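My preflight checklist for the supply drone, with notes from the field

I fly a delivery drone for a small clinic run out of Standbridge. It's a Presico quad with a drop box under the belly, and the route goes over the ridge to a landing pad at Cù. People keep asking me for my checklist, so I've typed the whole thing up, comments and all. The short lines are what's on the laminated card. The rest is me talking (sorry, I do go on). If your aircraft is different, your manual beats anything I say.

THE NIGHT BEFORE

[ ] Flight batteries on charge, both sets
Comment: Swelling is what I look for first. I lay each pack flat on the counter and try to rock it with a finger. If it rocks, it goes in the sand bucket outside and I write the pack number on the wall sheet.

[ ] Controller and tablet charged
Comment: The tablet is the one I forget! I once drove all the way to the launch field with a tablet at 16 percent and had to run it off the car.

[ ] Airspace notices read
Comment: Read them again in the morning too. In May the crop dusters start up on the valley side and the notices change fast.

[ ] Receiving end has confirmed
Comment: A real reply from a real person. "Message delivered" doesn't count for me anymore.
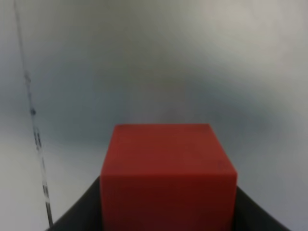 AIRFRAME, POWER OFF

[ ] Props: nicks, cracks, bends
Comment: Run a fingernail along the front edge of every blade, and go slow. Your nail catches things your eyes slide right past, especially on black props in early light. I don't sand nicks down and I don't flip a blade around and hope. New blade, old one snapped in half so it can't wander back into the spares bag.

[ ] Prop nuts snug
Comment: Snug, then a touch more. I used to paint a little line across the nut and the hub so I could see if one had turned, and I still like doing it, but the paint wears off faster than you'd think with all the dust.

[ ] Motors turn freely by hand
Comment: Battery out for this one, please. Grit has a feel to it, sort of a sandy whisper. If one motor feels different from the others, stop and find out why.

[ ] Arms locked
Comment: I push each arm up and then down. The rear left on ours has a stiff latch that feels closed before it is closed. Got me twice in my first month.

[ ] Landing legs straight, screws in
Comment: The pad at Cù has a slope to it and the legs take a beating. I check the two on the downhill side extra carefully.

DROP BOX AND LOAD

[ ] Box empty and clean before loading
Comment: Wipe it out and let it dry with the lid open. A bit of tape backing in the hinge is enough to keep the lid from seating.

[ ] Load weighed, with the packaging
Comment: With the packaging! Cold packs are heavy and folks weigh the medicine and forget the ice. If it's over the limit, it's two flights. I've had people plead with me over a few ounces and I always say the same thing, the motors don't know it's urgent.

[ ] Load centered and padded
Comment: Lift the whole drone a couple of inches by the top handle and see if it hangs level. If it dips, open up and shift things. Rolled towels make fine padding.

[ ] Latch tested with box closed
Comment: Tug on it. Tug again after the drone has sat for a few minutes with the weight in.

[ ] Paper slip inside the lid
Comment: What's in it, who it's for, phone number for us. If it ever comes down in a field, I want whoever finds it to know it isn't anything scary. People out here didn't love the idea of a drone at first and I understand that.

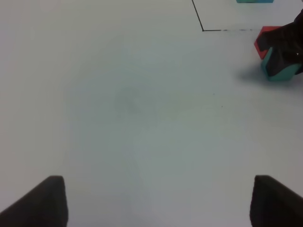 POWER ON

[ ] Controller first, then aircraft
Comment: The order matters on ours. Check your manual.

[ ] Satellite lock
Comment: I give it a full 5 minutes even when it says it's ready sooner. Call me superstitious, but I've seen the home point land on the wrong side of the road when I rushed.

[ ] Home point on the map matches where I'm standing
Comment: Zoom all the way in. Say it out loud if you're by yourself.

[ ] Return height set
Comment: It has to clear the ridge with room to spare, and the trees on the ridge, and the radio mast past the Pidach turnoff. I check the number every single flight, even if I flew an hour ago. An update reset ours once and I only caught it because of this line.

[ ] Wind at the field and wind at the top
Comment: The field is sheltered, so it'll fool you. I call over to the pad and ask what the flag is doing. My own limit is lower than what the maker allows, and I'm happy with that.

[ ] People, dogs, goats clear
Comment: Goats. You'd be surprised.

HOVER CHECK

[ ] Up to head height, hold, listen
Comment: About 2 minutes. You're listening for a buzz or a flutter that wasn't there last time. Nudge every stick a little and make sure it goes where you asked.

[ ] Battery drop looks normal
Comment: I jot the number down. If a pack loses noticeably more than it usually does in the hover, I land and swap it.

AFTER IT COMES HOME

[ ] Feel the motors, carefully
Comment: They'll be warm. One much warmer than its neighbors means a closer look before the next trip.

[ ] Log filled in
Comment: Do it before you pack up! I allow 7 lines per flight in my notebook and I've never needed more. Anything odd goes in, even if it went away by itself.

[ ] Packs cooled before charging
Comment: I leave them in the shade with a damp cloth nearby, never on them, and go find some coffee.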